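To: Brurkthorpe shared workshop list
Date: 21/01/2020
Subject: Re: Gripper build - finger pads and folding

> Has anyone had the hand-held gripper pick up a single layer of cloth?
> Mine takes the quilt along with the garment every time. Datport board,
> 184 mm between the pads at full opening, Nellano firmware as supplied.

Same board here, and I had the same trouble until I changed two things. The first was the pads. Smooth ones slid until the closing force was high enough to drag in the layer underneath. Ribbed pads grip at a much lower setting - I now close at 50 on the firmware scale and leave it there.

The second was the approach. Keep the jaws almost flat to the bed and close on a raised fold. Thick knitted cotton is easier than shirt fabric, as the folds stand up by themselves.
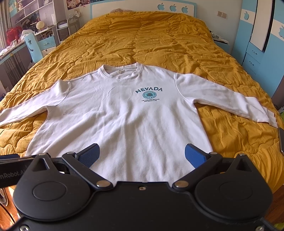
For sleeves, start at the cuff and fold towards the body. Going from the shoulder leaves a twist that has to be pulled out again.

The pivots need checking too. On my first set the pins had enough play to let one pad close ahead of the other. I rebuilt the linkage from the Marquez drawings and the pads now meet squarely. No wear so far after 1,284 closing cycles, with a check every 1,000.

Which version of the drawings did you cut yours from? The March one has the pin holes slightly oversize.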